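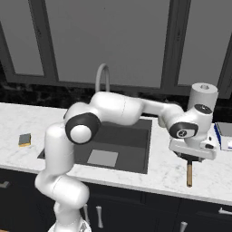 Right, week 3. Last time I droned on about joint angles for most of the hour, so today I want to look at something you can spend money on: the Momen kitchen pack, a bundle of simulated kitchens with an arm already in them. The department has a trial licence until the end of June and I've been playing with it most evenings. These notes cover what I'll say on Friday, plus a few bits I'll probably skip if we run over.

**What you get**

Momen comes in two editions, Bench and Full. We've got Bench. You load a kitchen, pick a task, and either drive the arm yourself or hand it over to your own controller. The kitchens are dressed differently each time you reset, so the cupboard fronts and worktops change while the job stays the same. In the render at the top we've got grey wall units, white marble with a dark sink set into it, and the gripper out over the right-hand part of the counter with a wooden handle hanging down beneath the fingers.

Have a proper look at that handle, please, it's going to be your homework. It reaches down past the front edge of the worktop. Suppose your controller's next move is a straight slide back towards the sink. What does it hit? (Tetteh Gbeho asked me this in the lab and I gave him a rather woolly answer, so I've had to go away and think.) The point I want you to take from it is that once an arm is carrying something, the thing it's carrying has to go into your collision check as well. Plenty of student code checks the links, checks the fingers, and stops there.

**What I like**

Resets are quick! I ran 100 of them over lunch with a very silly controller that waved the arm about at random, and it never fell over. The logging is lovely too: you get every joint, the gripper opening and the pose of each loose object in one plain text file, and you can open it in whatever you like.

The sink is a good test as well. An arm coming across from the left has the tap standing behind it and the counter edge in front, so there's less room than you'd think. Try planning a path with the elbow kept high, then try it with the elbow low, and compare the two plots.

**What I don't like**

- The manual. Chapter 2 sends you to a menu that got renamed, and I lost nearly an hour to it.
- Contact settings are tucked away. Friction is one slider for the whole kitchen in Bench, so a sponge and a marble worktop share a value. You'll need Full to set them separately.
- Saved tasks from the older Marchetti kits won't import. Sena Agyeman has written a converter, it's on the shared drive under `lollwood`, and it does most of the job. Check your units afterwards.

**Would I buy it?**

For teaching, yes, I think so. For anyone hoping to move a controller straight on to the real arm over at Bodunport, I'd want to see the friction sorted first. Have your own opinion ready, I'll be asking.

**Before Friday**

1. Install Bench and run the sink task by hand, with the keyboard.
2. Write 2 paragraphs on the handle question. A sketch is fine, biro is fine.
3. Bring one log file that confused you.

Headphones if you're working in the lab, the collision beep is horrible.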